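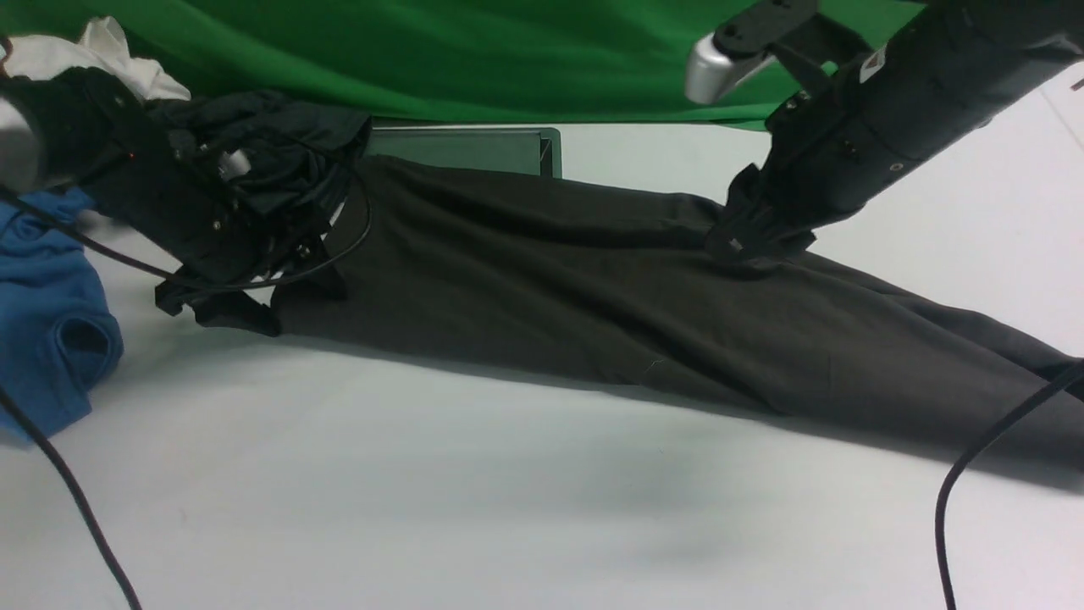 Grodix work tables are made for the part of laundry work that happens after the dryer: shaking out, sorting, matching and folding. The top is white and plain, and it is sold in one size for shops, small hotels, theaters and larger households. Dark clothes are easy to see against it, and the long dark garment stretched out at a diagonal shows its creases clearly, with a folded blue piece beside it at the left. Most people who fold for hours at a time ask us for two things, a surface they can see against and a height that doesn't hurt their back. We built the table to those two requests.

Size and height
The standard working height is 900 mm, measured from the floor to the top surface. That suits most adults who fold standing up. Adjustable feet are included, and they take up small differences in the floor. They are not meant for changing the working height. If you need a lower table for seated work, ask for the Grodix Low, which uses the same top on shorter legs.

The lower shelf is 400 mm deep and runs the full length of the table. It sits toward the back so there is room for your feet at the front. Baskets and stacked linens can go on it. Keep heavy items near the legs.

Working on the top
Tip the load out at one end and work toward the other. With mixed clothing, a quick sort by type before folding saves time. Shirts can stay in a loose heap until you get to them, but pants and other long pieces are better laid out flat early on, before the creases set. Lay the waistband toward your stronger hand, smooth down the leg, and fold in half along the length first.

White and very light items are harder to see against a white top. Some customers put a colored cloth or towel down when they are checking whites for stains. Erkska makes a gray folding mat that fits the table, and you can order it with the table or later.

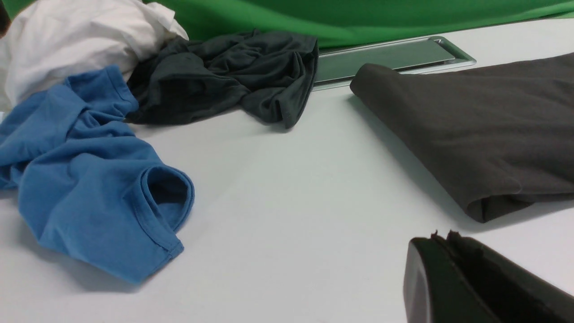

Blue T-shirt, white garment and dark charcoal garment on the white top, unfolded.

Thin knits and T-shirts
Soft jersey does not lie flat by itself. Sleeves roll, hems curl over, and a shirt dropped in a heap will usually have one opening standing up where the cloth has twisted. Hold the shirt at both shoulders, give it one shake, and lay it face down. Smooth outward from the middle. Don't pull on the ribbed edges, as they stretch.

The shadows under loose folds are easy to see on a white surface, and with good overhead light they show you where the cloth is still bunched. Light coming from one side only makes this look worse than it is.

Cleaning
Wipe the top with a damp cloth and a little dish soap, then dry it. Don't use scouring pads or powder. Dye can come off new dark clothing when it is damp, so clean up marks the same day. We don't recommend ironing on the top. Use a separate board or a pressing table, and let pressed items cool before stacking them.

Assembly
The table ships in two cartons, one for the top and one for the legs and shelf. You need two people to lift the top. A hex key and all bolts are in the smaller carton. Stand the leg frames up, fit the shelf loosely, set the top in place, and only then tighten everything — tightening the shelf first is the usual cause of a table that rocks. Check the bolts again after a month of use.

Price and ordering
The Grodix table is $1,098 with the lower shelf and adjustable feet. The folding mat is extra. Delivery is to the door, and the driver will not carry cartons upstairs unless this has been arranged when you order. Orders of 5 or more tables ship on a pallet, so please tell us if you don't have a loading dock.

Replacement feet, bolts and shelves are kept in stock at the Etlow warehouse. Replacement tops are made to order and take longer. Have your order number ready, or the code from the sticker under the front rail.

Returns
Unassembled tables can be sent back within a month of delivery in the original cartons. The buyer pays return freight. Tables that have been put together can't be returned unless there is a fault. Report damage from shipping as soon as you find it and keep the packaging until we reply.

Also from Etlow
Grodix Low work table
Erkska folding mat, gray
Coşkun rolling basket, fits under the front of the table
Spare adjustable feet, set of four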